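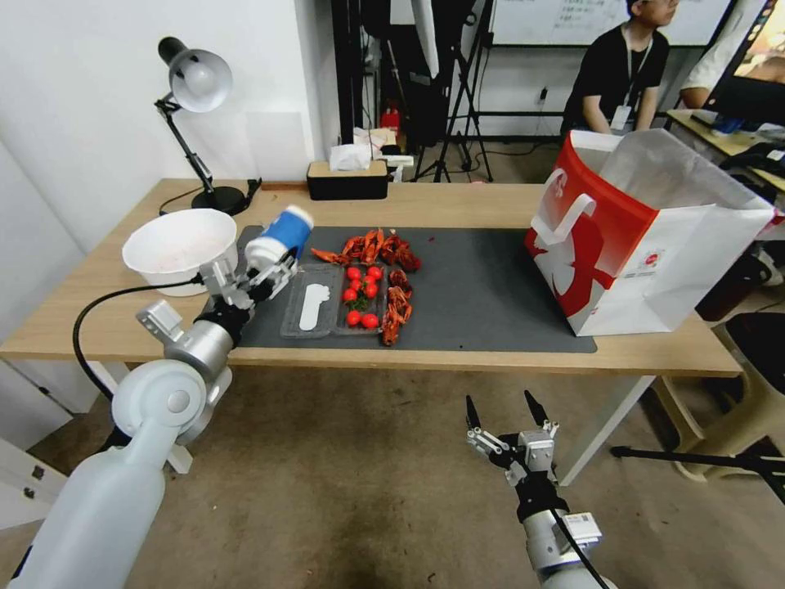

According to Pagano, the shellfish should never share a mat with the tomatoes, and the whole meal set ought to be laid out on separate boards from the beginning. The remark reached us with the comments on entry 30 and is recorded at the head of this one so that it is not lost. Our position for the present is that the shared mat remains. The set is meant to represent a table at the point of being sorted and packed, and tables in that condition are seldom well separated.

Plument notebook, entry 31. May, 9:40 a.m.

Purpose: to settle the layout of the meal set and agree what goes where when the table is cleared.

Items in the set: the divided clear tray with its flat white utensil; cherry tomatoes; the cooked shellfish; the white bowl; the white container with the blue band; the paper carrier bag with the red front.

Layout. The tray goes on the gray mat with the utensil in the left compartment and the tomatoes in the right. Stems are to be left on where present, as the sheet from Prikurik counts them as part of the item. The shellfish are placed in two groups, one behind the tray and one down its right side. The long antennae catch on one another and the groups should be lifted as a whole where possible. The bowl stays on the bare wood to the left.

Packing. It was agreed that the tray is dealt with first and the bag last. The bag must stand with its handles up and should not be loaded with the shellfish unless they have been wrapped. Hulov supplies the bags in cartons of 100 and the next carton has been requested – the present one is nearly finished.
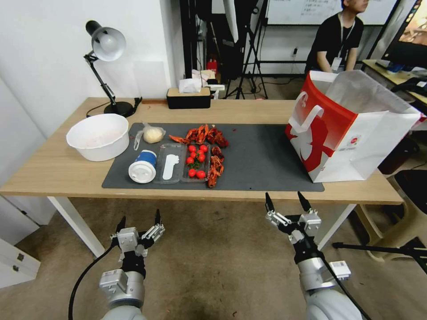
Meal set on the gray mat, with the wrapped dough at back left.

The dough was discussed at some length. It is kept in clear plastic and is not to be unwrapped on the mat under any circumstances. Whether it belongs to the meal set or to the baking set is still open. The Prikurik sheet lists it under both.

Bowl: a faint pinkish tint is noted on the inside. Washing instructions on the wall card do not mention the bowl at all and need a line added.

Desk lamp and tissue box: both are table fixtures and are not to be packed. They keep to the back of the table.

Outstanding:
Reply to Pagano regarding separate boards.
Decision on the dough.
Wall card, new line for the bowl.
Price for a second mat – to be asked of Hulov.

Entry closed 11:15 a.m.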